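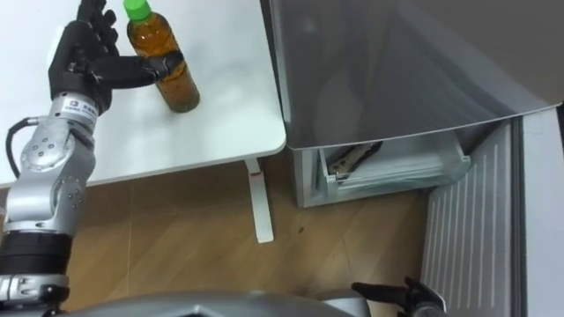

Zimitz Town Forum > Safety and Police > Night robberies on Montoya Road

greenkettle
Good evening to all. I live on the upper part of Montoya Road since six years and I work the evening shift at the bakery. In December there were three robberies near the gas station, all after 11 p.m., and last night it was a fourth one. The man was waiting for the bus. They took his phone and his bag and they hit him on the face. He is at home now, thank God, with stitches.

I want to ask two things. First, does anybody know if the police have a suspect? Second, is it true that the station in Zimitz will close at night and the calls will go to Jindton? My neighbor told me this but I could not find it written anywhere.

pidgeonpost
Sorry to hear about the man at the stop. I think I know which bus, it's the last one and it is always late.

The closing is half true. The front desk will shut from 10 p.m. to 6 a.m. There will still be one patrol car, but it is shared with Jindton. It was in the town newsletter, on the back page under the garbage pickup dates.

greenkettle
Thank you. I have now found the page. It says "adjusted desk hours," so I did not understand that it means closed.

tomatoes_again
One car for two towns. From Jindton to Montoya Road it is 20 minutes when there is no train at the crossing. I called them in the fall when somebody was trying my back door and I sat in the bathroom with the dog the whole time. They were very polite when they came.

rail_and_gravel
I'll be the unpopular one. The desk at night was one officer sitting behind glass. He could not leave the building. Closing the desk does not take any police off the street, and I would prefer that the officer is outside. People hear "closing" and get scared.

tomatoes_again
But he is not going outside, he is moved to days. Read the second paragraph.

rail_and_gravel
Ok, I read it again and you are right about that part. I still say the desk never stopped a robbery.

greenkettle
With respect, I see it differently. When I finish work I walk past the station, and there is a light and there is a person. Two winters ago a woman ran in there when a car was following her. I know this because she was my coworker. A phone on the wall is not the same.

mossbank
Does anyone have the real numbers? I keep reading "crime is exploding" here, and every year somebody writes that.

pidgeonpost
The yearly report is at the library, you have to ask for the binder. For Zimitz it gives 1,537 calls to police last year, and 296 of them were between 10 p.m. and 6 a.m. It doesn't say how many were serious. A lot of them must be noise.

mossbank
Thanks. So most calls are in the daytime, and the decision is maybe not so crazy?

tomatoes_again
Most calls are in the daytime because people are awake. A robbery at midnight counts as one call and a parked car on a driveway also counts as one call.

owlhouse
I work nights at the gas station, not on the night of this last one. The owner has ordered a guard from Surari from 9 p.m. until we lock the pumps. The guard is for the shop and the pumps only. He told me himself that he is not allowed to go as far as the bus stop, it has to do with the insurance.

About suspects: two officers came and copied the video. They did not say anything to us and I don't want to guess. Please also do not write names here. Last time somebody wrote a name in this forum it was the wrong boy, and his mother had to read it.

greenkettle
I agree completely, no names. I asked only if there is somebody.

Owlhouse, do you know if the lamp at the bus stop is reported? It is dark since before the first robbery.

owlhouse
I reported it once on the phone. They said the lamp belongs to the bus company. The bus company said it belongs to the town.

rail_and_gravel
Now this I can get angry about. A new lamp with the labor is roughly $2,000, I used to do this kind of work. Fix the lamp first, then we can argue about the desk.

mossbank
Or move the stop closer to the pumps, where there is light already. It used to be there before they widened the road.

pidgeonpost
The bus company would need the owner's permission for that. Owlhouse, would he give it?

owlhouse
I can ask. He complained about people sitting on his wall when the stop was there, so I promise nothing.

greenkettle
I will write one letter to the town and one to the bus company, and I will put the same text in both so they cannot send me from one to the other. I will ask about the lamp and the night desk. If someone with better grammar can read it before, I would be thankful. I would like to mail it before my next late shift.

tomatoes_again
Your grammar is fine. Send it to me anyway, I will print copies and take them to the other side of the road. Several people there don't use the forum.

rail_and_gravel
I'll sign for the lamp. For the desk I have to read what you write first.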